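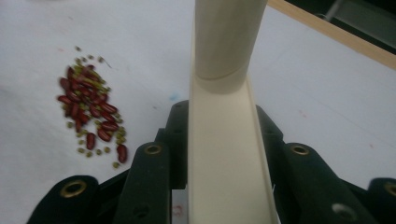

Cremefarbenes Kunststoffrohr in einer offenen Rinne

Suchbegriff eingeben Suchen

Fragen und Antworten zur Flirar, der Messe für kleine Betriebe in Clolten

Zuletzt aktualisiert: 12. Dezember 2025

Seite drucken | Seite per E-Mail versenden

Seit die Anmeldung offen ist, quillt mein Postfach über (ich freue mich ja!), und weil viele Fragen immer wieder kommen, sammle ich sie jetzt auf dieser Seite. Fehlt etwas, schreibt mir einfach, dann ergänze ich es.

Wer darf überhaupt ausstellen?

Kleine Betriebe aus Clolten, Trerkdale und den Dörfern dazwischen. Handwerk, Handel, Dienstleistung, Werkstatt im Hinterhof, alles gern gesehen. Wer allein arbeitet, ist genauso willkommen wie ein Familienbetrieb in der dritten Generation. Große Ketten und reine Vertriebsstände für Versicherungen oder Strom nehme ich nicht, da bin ich stur.

Was kostet ein Stand?

300 Euro für beide Messetage. Darin stecken Tisch, zwei Stühle, Strom und der Eintrag im Messeheft. WLAN gibt es auch, aber wenn ihr eine Vorführung plant, die ohne Netz nicht läuft, bringt euch lieber einen eigenen Hotspot mit. In der hinteren Hallenhälfte ist der Empfang mau.

Können wir uns einen Stand teilen?

Ja, bis zu drei Betriebe pro Stand. Eine Firma meldet an und bekommt die Rechnung, wie ihr das untereinander aufteilt, ist eure Sache. Bitte schreibt trotzdem alle Namen ins Formular, sonst fehlt am Ende jemand im Heft und ich habe Ärger :-)

Wie groß ist so ein Platz?

Acht Quadratmeter, Rückwand inklusive. An die Rückwand dürft ihr hängen, kleben und klemmen, nur bohren geht nicht. Wer etwas Hohes aufstellen will, sagt mir vorher Bescheid, dann suche ich einen Platz ohne Lampe darüber.

Bis wann muss ich mich anmelden?

Bis Ende Februar. Danach gehen die Pläne in den Druck, und ab da kann ich nur noch Absagen auffangen. Es gibt eine Warteliste, und letztes Mal sind von dort noch einige reingerutscht, also ruhig draufsetzen lassen.

Ich habe noch nie ausgestellt. Wie bereite ich mich vor?

Vor allem: Nehmt nicht euer ganzes Lager mit! Ein paar Stücke, die man anfassen darf, bringen mehr als ein voller Tisch, an dem keiner mehr weiß, wohin er gucken soll. Legt Visitenkarten hin und etwas zum Aufschreiben für Anfragen. Und plant Pausen ein. Ich habe bei meiner ersten Messe den ganzen Tag gestanden und abends keinen geraden Satz mehr herausgebracht.

Darf ich am Stand verkaufen?

Dürft ihr. Kasse, Wechselgeld und Belege organisiert ihr selbst. Bei Lebensmitteln brauche ich vorher eine kurze Nachricht, damit ich euch die Hygieneauflagen der Halle schicken kann.

Was ist die Tai-Stunde?

Das ist unsere offene Gesprächsrunde im kleinen Saal nebenan. Jeder Betrieb kann ein Thema vorschlagen, von Azubisuche bis Zahlungsmoral, und dann wird geredet, ohne Folien und ohne Podium. Der Saal heißt Tai, daher der Name. Themenvorschläge bitte gleich ins Anmeldeformular, Feld ganz unten.

Kann ich stornieren?

Bis zum Anmeldeschluss kostenlos, eine Mail reicht. Danach erstatte ich die Gebühr nur, wenn jemand von der Warteliste nachrückt.

Kostet der Besuch Eintritt?

Nein, der ist frei. Hunde an der Leine dürfen mit rein, Parkplätze gibt es hinter der Halle, und von Trerkdale aus fährt der Bus bis fast vor die Tür.

Seite drucken | Seite per E-Mail versenden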